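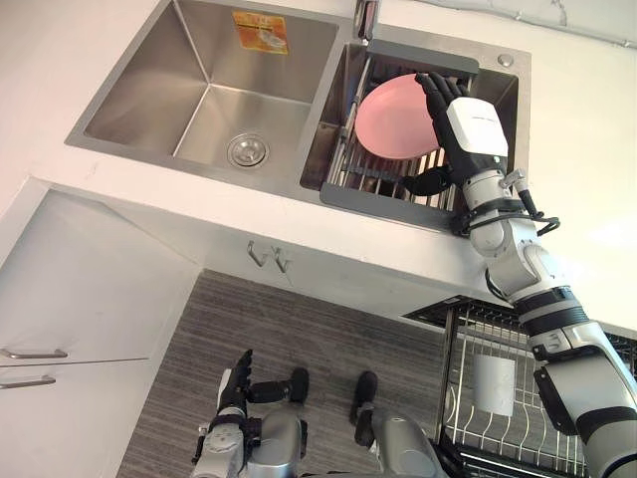
Trolley: house rules for the kitchenette recordings

README, last tidied up in July

Hello! If you've just pulled the Trolley set and want to get on with training something, the short version is this: it's dish handling (plates, bowls, a sink, a rack, a dishwasher), recorded by people who try to follow the same rules every time, and the rules are written down in this file. I wrote most of them after getting something wrong myself, so please don't take the tone as a telling-off.

I look after Trolley for Drosero. The recordings come out of the Grunda kitchenette, and the labels are done with Cronin, our in-house annotation tool. If you only want the loader, skip to the end. If you're going to record new episodes and send them in, please read all of it, even the boring bit about file names.

What's in the set

3,791 episodes, each one a single job from start to finish. An episode might be moving a plate out of the sink rack, or getting a plate to the dishwasher with both hands, or picking up a bowl and setting it down again. We keep the failed ones too (marked "fail" in the outcome field) and I'd ask you not to filter them out before you've had a look, there's a lot of useful stuff in there.

Each episode has the video, the joint positions, the hand or gripper commands, a one-line task sentence and a notes field. The notes field is free text and a bit of a mess. Sorry. Some operators write a novel and some write "ok".

Rules for recording

1. Know where the stop button is before you power anything up. Put your hand on it once, every session, even if you were the last one to use it.

2. People come first. It's a shared space and folk will sit down at the desk with a laptop while you're working, which is fine, as long as they've been told the arms are live and they stay out of reach. If anyone steps inside the reach line, pause. Don't try to finish the plate.

3. Speed stays on the low setting whenever there's anybody else in the room. I know it makes the episodes longer. Long episodes are fine!

4. Look at the floor. Cables wander. Anything the base or your own feet could catch on gets moved before you start, and if it can't be moved, put it in the notes.

5. With a two-handed hold, both hands need to be properly on the plate before either arm lifts. When you're heading for the dishwasher, pull the rack out first and bring the plate over it slowly, at the height you mean to let go from.

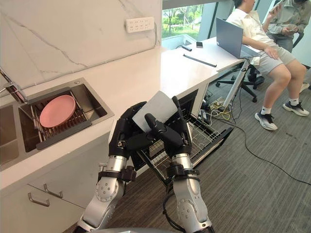 6. Don't tidy for the camera. If there's a phone on the desk or a second rack on the floor, leave it be unless it's a hazard. We want kitchens that look like kitchens, and a model that has only ever seen a bare worktop will fall over in the first real one it meets.

7. Everyone who might be in view signs the consent sheet before you press record. Faces get blurred in the release copy, screens as well. If somebody changes their mind later, the episode comes out, no arguing about it.

Gripping plates and bowls

Most of the questions I get are about this part. Plates are happiest held by the edge, bowls by the wall, and I'd much sooner see a slow, slightly clumsy grip that holds than a snappy one that pings the thing across the room. Close until the finger is against the surface, wait a beat, then lift. Don't keep squeezing once you've got it. Plastic bends more than you'd think, and a bent bowl jumps when you let go.

Over a wire rack, keep clear of the rods until you've settled on an angle. If you touch one, carry on and write "rack contact" in the notes. Please use those exact words, I search for them.

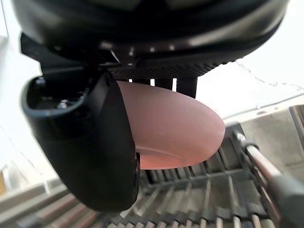

Wrist view: pink plastic bowl against the gripper finger, wire rack below.

Check the wrist view at the start of every session. It's the first one to get mucky, and a smear there will spoil a whole afternoon while the head view looks perfectly all right. I once lost 400 episodes to a thumbprint and I'm still cross about it.

Labelling in Cronin

Write the task sentence the way you'd say it to a person: "put the pink plate in the rack", not "execute placement". One sentence, no full stop. Every episode is looked at by 2 people, and if they disagree on the outcome it goes to me.

If you can't tell what an object is made of, leave the material box blank. Blank is a perfectly good answer. Guesses are a pain to find afterwards.

File names

Site, task, number, all lower case, underscores between. No spaces, no "final", no "final_new". The loader will skip anything it doesn't recognise and it won't complain, so check your episode count after an upload.

Known problems

Bright walls and the window wash out in a fair few clips. We've left them in.

There's far more pink crockery than there should be. A wider mix is on the list.

Early episodes have an empty gripper force field. Treat it as missing, it doesn't mean zero.

Loader

It's in the tools folder with its own notes. Start with the small sample split before you fetch the lot, and if it breaks, open an issue and paste the whole error in, please, including the dull lines at the top.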